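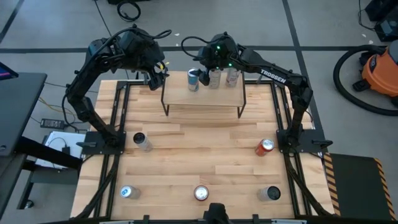 Figure 14. Shelf station, two arms, cans on the table and on the shelf.

Section 3. Working beside the shelf station

Before the station came to the Flokthorpe site in January, shelf filling was done fully by hand. Now the arms do the lifting and the placing, and the operator prepares the table, watches the cycle and corrects the shelf when it is necessary. Please read this section even if you have filled shelves for many years. The work is near to the old one, but the order of the steps is different.

3.1 Preparing the table

1. Press PAUSE on the Flomato screen and wait until both arms have stopped.
2. Put the cans upright on the wooden table, with the lids up. Leave space for the fingers of the gripper between one can and the next.
3. Check each can for dents. A dented can goes back to the supply person, also when the dent is small.
4. Look that no cable lies across the part of the table where the arms must reach.
5. Step back, say "clear" in a loud voice, and press START.

Note: Mixed brands are permitted. The station does not need that all cans on the table are the same.

CAUTION: Do not put your hand under a gripper to straighten a can while the cycle is running, even if the arm looks still. It can be waiting for its next command.

3.2 During the cycle

6. Stay where you can see both arms and the shelf. Other desk work is allowed for your colleagues in the room — the operator of the station must not do it.
7. If a can falls, press PAUSE first and pick it up after.
8. Write each pause in the shift log, with the reason in a few words. "Stopped" alone is not a reason.

Note: In the first weeks the operators of Nevley wrote 146 pauses in the log, and 29 of them were for cans placed too close together. For this reason step 2 was written again on 23 Aug 2019. The log is not used to judge persons. Georges Hattar reads it for changing the steps, and he may come to you with a question.

3.3 Checking the shelf

9. When the cycle ends, press PAUSE again before you come near to the shelf.
10. Look along the row from the front. A can may stand a little behind its neighbor, as long as it does not touch the edge of the board.
11. Correct by hand what you would not leave for a customer, and write it in the log under "hand corrections".
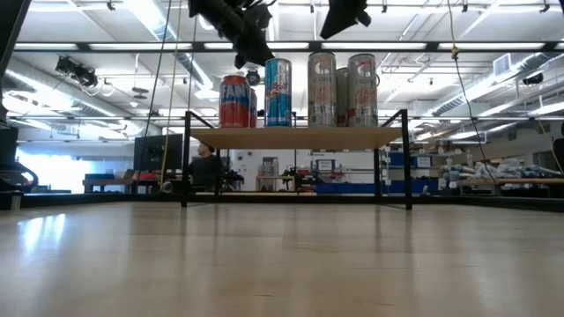

Suha Issa asked us to add that the checking makes her more tired than the lifting did, and that new operators should change places every hour, without waiting until somebody complains. We agree with her, and the shift plan at Flokthorpe now has this change in it.

12. At the change of operator, tell the next person which cans are on the table and if there is an open pause in the log. Both sign.

For questions on the shift plan, ask Nour Hattar. For a fault in the arms, go to section 4.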